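**Okstead hall news** – 7 Oct 2025

The stage curtains at Okstead hall are coming down for cleaning in November. Lumach will collect them after the autumn concert and bring them back in time for the school play. The job includes a new fire treatment, which the insurers asked for when we renewed. The last one was done by Aston and has run out.

While the curtains are away, the stage can still be booked, but groups will need to bring their own backdrop. The hall has 80 chairs and room for 30 more if the side tables are folded. Rates stay the same until the end of the year. The evening rate is $70, heating included.

We have also had a quote from Chatzigeorgiou for new curtain track. The old one sticks on the left and has to be pulled by hand – drama club members will know it well. The quote came in just under $1000. We would like to hear from regular users before we say yes, so please leave a note in the box by the kitchen door.
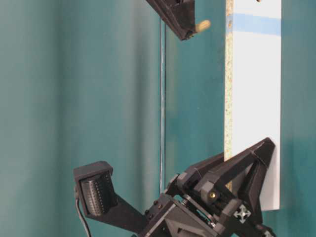

Color is the other question. If the track is replaced, it may be worth pricing new side curtains at the same time, and several people have asked for something brighter than the brown. A teal green hanging in soft folds, with lighter and darker bands where the fabric catches the light, is the sort of thing the drama club has in mind. The music group would like dark red. Noémi Csonka has fabric samples and will bring them to the next coffee morning.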